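Boletín de Hanbridge para anunciantes y editores
Edición de diciembre

Los emplazamientos por debajo de 155 píxeles de alto dejan de venderse por subasta abierta

A partir del cierre de este trimestre, Hanbridge retira de la subasta abierta todos los formatos de display móvil cuya altura sea inferior a 155 píxeles, salvo los banners fijos de pie de pantalla, que conservan su propio lote. La medida afecta a editores de aplicaciones y a webs móviles por igual. Los emplazamientos retirados podrán seguir vendiéndose mediante acuerdo directo entre editor y anunciante, con el precio que fijen las partes.

Los editores que tengan inventario afectado han recibido ya un listado en su panel, dentro de la pestaña de emplazamientos. Quien no lo encuentre debe comprobar primero que su usuario tiene permiso de edición; con permiso de solo lectura el listado no aparece.

Rachid Tazi, responsable de relación con editores, explica que el cambio se venía preparando desde la primavera. "Teníamos compradores que pujaban por esos espacios sin saberlo, porque entraban en el mismo paquete que los formatos grandes. El precio medio bajaba para todos y las reclamaciones llegaban a nosotros", comenta.

Cómo se reparte el inventario a partir de ahora

El catálogo queda dividido en 13 categorías de contenido. Hasta la fecha, hogar y cocina compartían categoría con bricolaje, y los anunciantes de menaje llevaban tiempo pidiendo la separación. Cocina pasa a ser categoría propia, con su suelo de puja y sus listas de exclusión. Las campañas activas en la categoría antigua se mantienen en las dos nuevas hasta que el anunciante elija una o confirme ambas.

Sidine, que gestiona varias cabeceras de recetas y de equipamiento doméstico, participó en la prueba de la nueva categoría durante siete semanas. Según Fenna Van Hecke, directora comercial de la firma, la tasa de relleno bajó los primeros días y se recuperó cuando los compradores ajustaron sus listas. El ingreso por mil impresiones en las páginas de cocina terminó la prueba por encima del punto de partida. En las de bricolaje apenas hubo movimiento.

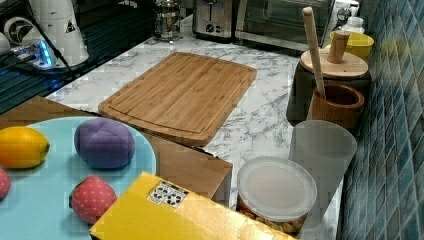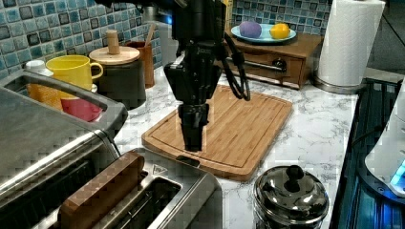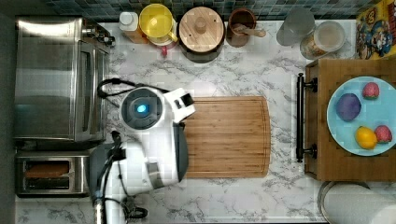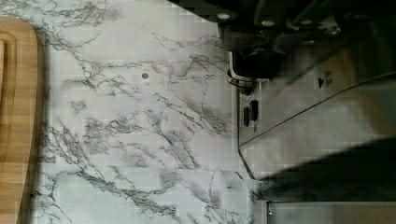
Tabla de cortar sobre encimera de aspecto marmóreo, en las cuatro imágenes.

Datos propios del editor en la petición de puja

Desde este mes, la petición de puja admite siete campos opcionales con datos propios del editor. Son de texto o numéricos, y el editor decide cuáles envía y a qué compradores. Ningún campo puede contener direcciones de correo, números de teléfono ni identificadores que permitan reconocer a una persona. Las peticiones que incumplan esta norma se rechazan enteras, sin intentar limpiar el campo.

Para activar los campos hay que actualizar el kit de desarrollo a la versión publicada en noviembre. Las versiones anteriores ignoran los campos nuevos y siguen funcionando, de modo que una aplicación que no se actualice no perderá ingresos, aunque tampoco aparecerá en las campañas que filtren por esos datos.

Gritska, la agencia de compra, ha sido la primera en usarlos de forma continuada. Su jefe de programática, Karim Kettani, recomienda empezar por dos campos, sección y antigüedad del contenido, y dejar el resto para más adelante. "Nos llegan peticiones con todo relleno y la mitad de los valores son genéricos. Para comprar mejor prefiero dos campos bien mantenidos", dice. Su equipo excluye ya a los editores que envían el mismo valor en todas las peticiones.

Ventana de respuesta y peticiones caducadas

El tiempo máximo de respuesta para compradores no cambia en esta edición. Sí cambia el modo de contar las respuestas tardías: antes se sumaban al informe de errores y ahora tienen columna aparte. Varios compradores verán por ello una caída brusca de su tasa de error en el panel. No se debe a ninguna mejora técnica y conviene no comparar las cifras de antes con las nuevas sin sumar las dos columnas.

Shahab Rashti, del equipo de infraestructura, avisa además de que las peticiones duplicadas procedentes de una misma sesión se descartarán en origen. La mayoría proviene de aplicaciones que recargan el anuncio cada vez que el usuario vuelve a la pantalla. El intervalo mínimo entre recargas queda fijado en 45 segundos. Los editores con un intervalo más corto no tienen que modificar nada en su código; las peticiones sobrantes simplemente no llegarán a subasta.

Facturación

Los editores que cobren a través de Ueda deben confirmar sus datos fiscales antes de que termine diciembre. El formulario está en la sección de pagos. Las cuentas sin confirmar pasarán el saldo al mes siguiente, sin recargo ni penalización. Las facturas rectificativas se emitirán con el modelo antiguo hasta enero.

Se ha corregido un error por el cual los importes en divisa distinta del euro aparecían redondeados en el resumen mensual. El detalle diario siempre fue correcto y los pagos se calcularon sobre él.

Sesión para editores

Yiğit Akgül dirigirá una sesión en línea sobre suelos de puja y categorías nuevas, a las 16:00, hora peninsular. La fecha se comunicará por correo a los contactos técnicos de cada cuenta. Se tratará la configuración de suelos por categoría, el uso de listas de exclusión y la migración de campañas desde la antigua categoría de hogar. Las preguntas pueden enviarse con antelación desde el panel, indicando el nombre de la cuenta y el emplazamiento al que se refieren.

La sesión quedará grabada y disponible en el apartado de formación. Los editores que trabajen con varias cuentas solo necesitan inscribirse con una.

En el próximo número: informes de visibilidad para vídeo vertical y calendario de retirada del panel antiguo.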